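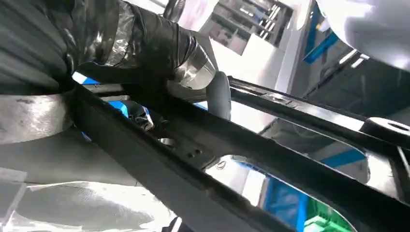 손목 카메라 화면. 회색 손가락 끝이 검은 빔의 위쪽 모서리에 닿아 있고, 바로 아래가 타원형 구멍.

# 5주차 강의 노트: 손으로 가르치기, 멀리서 가르치기

2019년 5월 27일

지난 시간에 궤적을 코드로 직접 찍어 넣는 방식까지 했죠. 오늘은 사람이 시범을 보이고 로봇이 그걸 받아 적는 쪽으로 넘어갑니다. 저는 이 주차를 제일 좋아해요. 수식이 적어서가 아니라(뒤에 좀 나옵니다, 미안합니다) 여러분이 장비를 만지면서 배우는 게 갑자기 많아지는 주차거든요!

## 1. 시범을 보이는 두 가지 길

**직접 교시(kinesthetic teaching).** 로봇 팔을 손으로 잡고 끌고 다니는 방법입니다. 중력 보상을 켜 두면 팔이 가벼워지고, 그 상태에서 원하는 자세로 데려가면 관절 각도가 그대로 기록돼요. 접촉할 때 손에 힘이 느껴진다는 게 제일 큰 장점입니다. 단점은 사람 몸이 작업 공간 안에 들어가 있다는 것. 외부 카메라에 여러분 팔꿈치가 같이 찍히고, 나중에 그 영상으로 학습을 시키면 정책이 팔꿈치 있는 세상만 알게 됩니다. 제가 대학원 때 그걸로 몇 주를 날렸어요.

**원격 조작(teleoperation).** 조종 장치를 쥐고 떨어진 자리에서 팔을 움직이는 방법입니다. 사람이 화면에 안 들어오고, 기록되는 관측이 나중에 로봇이 혼자 볼 관측과 거의 같아요. 대신 손의 감각이 끊깁니다. 힘 피드백이 있는 장치라도 진짜 손으로 미는 느낌하고는 꽤 다르고요. 처음 잡아 보면 다들 접촉 직전에 너무 빨리 들어갑니다. 저도 그랬고요.

둘 중 뭐가 낫냐는 질문을 매년 받는데, 작업에 따라 다르다는 재미없는 대답을 할 수밖에 없네요. 나사를 끼우거나 무언가를 눌러 맞추는 작업이면 저는 일단 직접 교시로 시작해 보고, 카메라 영상으로 정책을 학습시킬 거면 처음부터 원격 조작으로 갑니다.

## 2. 손목 카메라가 보는 것

맨 앞의 화면으로 돌아가 봅시다. 카메라가 손목에 붙어 있으면 그리퍼와 카메라가 같이 움직이니까, 그리퍼는 대체로 같은 자리에 있고 세상 쪽이 움직입니다. 접촉점 근처를 크게 볼 수 있어서 정렬 작업에는 정말 고마운 시점이에요.

그런데 골치 아픈 점도 같이 보입니다. 제가 수업에서 물어봤던 것들을 정리하면 이렇습니다.

- **반사.** 빔 표면이 번들번들해서 솟은 모서리를 따라 밝은 줄이 생겼죠. 이런 하이라이트는 카메라가 움직이면 따라 움직입니다. 모서리 검출기를 돌리면 진짜 모서리와 하이라이트를 헷갈리기 딱 좋아요. 그리퍼를 감싼 덮개도 구겨지고 번쩍거리는 건 마찬가지고요.
- **비슷한 특징.** 타원형 구멍, 그 오른쪽으로 붙어 있는 작은 볼트 구멍 두 개, 더 가면 큰 원형 구멍. 모양이 서로 달라서 이 빔은 그나마 쉬운 편입니다. 똑같은 구멍이 죽 늘어선 부품이었다면 지금 어느 구멍 옆에 있는지 한 장만 보고는 알 수가 없어요.
- **평행한 구조물.** 위쪽에 검은 레일이 하나 더, 빔과 거의 나란히 갑니다. 색도 비슷해서 분할(segmentation)할 때 둘이 한 덩어리로 붙어 버리기 쉽습니다.
- **밝은 배경.** 뒤쪽 격자창 같은 구조물이 환해서 자동 노출이 그쪽에 끌려갈 수 있습니다. 실습 전에 노출을 고정하세요. 꼭이요.

그리고 영상만으로는 손가락이 빔을 얼마나 세게 누르는지 알 수 없습니다. 닿아 있다는 것까지는 보여도 힘의 크기는 모르는 거죠. 그래서 우리는 손목의 힘/토크 값을 영상과 함께 저장합니다.

## 3. 무엇을 기록할 것인가

시범 하나를 이렇게 씁시다.

τ = {(o₁, a₁), (o₂, a₂), …, (o_T, a_T)}

o는 관측, a는 행동입니다. 우리 실습에서 o에는 손목 영상, 관절 각도, 힘/토크가 들어가고, a는 그리퍼 끝점의 목표 속도와 손가락 여닫기 명령이에요. 행동 복제(behavior cloning)는 이 쌍들을 놓고 o에서 a를 맞히는 회귀 문제를 푸는 것뿐입니다.

L(θ) = Σ ‖π_θ(o_t) − a_t‖²

식은 귀엽게 생겼는데 함정이 있어요. 학습한 정책이 조금만 빗나가도 시범에 없던 관측을 보게 되고, 거기서 또 빗나가고, 그렇게 오차가 쌓입니다. 그래서 시범이 너무 매끈하기만 하면 오히려 곤란해요. 일부러 조금 어긋난 자리에서 출발해서 되돌아오는 시범을 섞어 주세요. 삐끗했다가 고치는 장면이 학습에는 보물입니다(지우지 마세요!).

시간 맞추기도 잊으면 안 됩니다. 영상과 힘 센서는 주기가 다르니까 타임스탬프를 전부 남기고, 나중에 보간해서 맞추면 됩니다. 저장할 때 미리 맞춰 버리면 틀렸을 때 되돌릴 방법이 없어요.

## 4. 실습 과제

조는 4명씩입니다. 과제는 검은 빔의 모서리에 손가락 끝을 갖다 대고, 모서리를 따라 타원형 구멍 옆까지 옮기는 것. 조별로 원격 조작 시범을 29개씩 모으세요. 출발 자세는 매번 바꾸고요.

1. 비상정지 버튼을 한 번 눌러 보고, 해제까지 해 본 다음 시작합니다.
2. 노출과 화이트밸런스를 고정합니다.
3. 연습을 충분히 합니다. 연습분은 저장하지 않아도 돼요.
4. 접촉 전에는 속도 배율을 낮춥니다. 답답해도 참기.
5. 시범마다 조종한 사람 이름을 메모에 적습니다. 사람마다 손버릇이 달라서, 나중에 섞으면 데이터가 두 갈래로 갈라지는 일이 꽤 있습니다.
6. 실패한 시범도 `fail` 표시만 달고 남겨 둡니다.

기록 도구는 Stikari를 쓰고, 설치가 안 되는 조는 조교 Tharushi Barua 선생님께 메일 주세요. 설정 파일에서 영상 버퍼를 700으로 바꿔야 중간에 프레임이 안 빠집니다. 기본값으로 두었다가 밤에 연락하는 조가 매년 있어요.

보고서에는 성공률 말고도 힘/토크 그래프를 시범 두 개 이상 겹쳐서 넣어 주세요. 같은 작업을 한 두 사람의 접촉 순간을 비교해 보면 생각보다 재미있습니다. 그래프 축에 단위 쓰는 것도 잊지 말고요.

읽을거리는 강의 묶음 31쪽부터 그 장 끝까지. 다음 시간에는 시범 중간에 사람이 끼어들어 고쳐 주는 방식(DAgger 계열)을 합니다. 조별 데이터는 그 전까지 공용 폴더에 올려 두세요.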